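Long table, white cover, no more ironing

Posted October 6, 2024

The Chaudhary building has a new laundry corner, and for once the residents' newsletter has something to report besides the parking. The long table in the common room has been given over to clothes care: a white cover, a spray bottle and whatever crumpled item you are least proud of.

The idea is simple enough. Spread the garment out, mist it, smooth it by hand, hang it up and walk away. The building's last iron retired in January, taking a tea towel with it, and replacing it was put to a vote that drew 3 replies from 252 households.

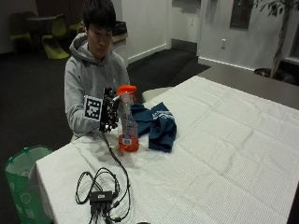

Setting up the corner cost $700, most of which went on hanging rails that have yet to arrive. Grinerness, the shop on the ground floor, has promised a discount on hangers. It has not said how much of a discount, and the hangers have not been seen either.

Sessions run for two hours, and people are asked to bring one load at a time – a load being whatever you can carry down the stairs without dropping a sock. Darks go on the table after whites. Anyone who sprays first and reads the care label second does so at their own risk.
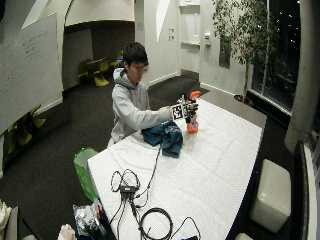

Blair Lamont would like it known that misting a shirt is no substitute for washing it, and that the rest of the room can tell. Lamont also wants the cover shaken out after each session, in the courtyard and away from the open windows on the first floor.

The favourite colour of neglected sportswear remains blue, going by what has come through so far. Bookings are taken on the sheet by the Gresero Street door, where roughly half the names can be read.
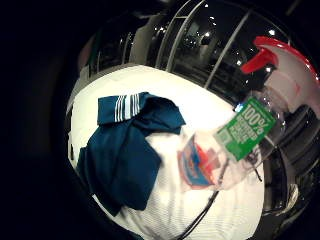

Waiting its turn: a striped blue garment and a spray bottle on the white cover.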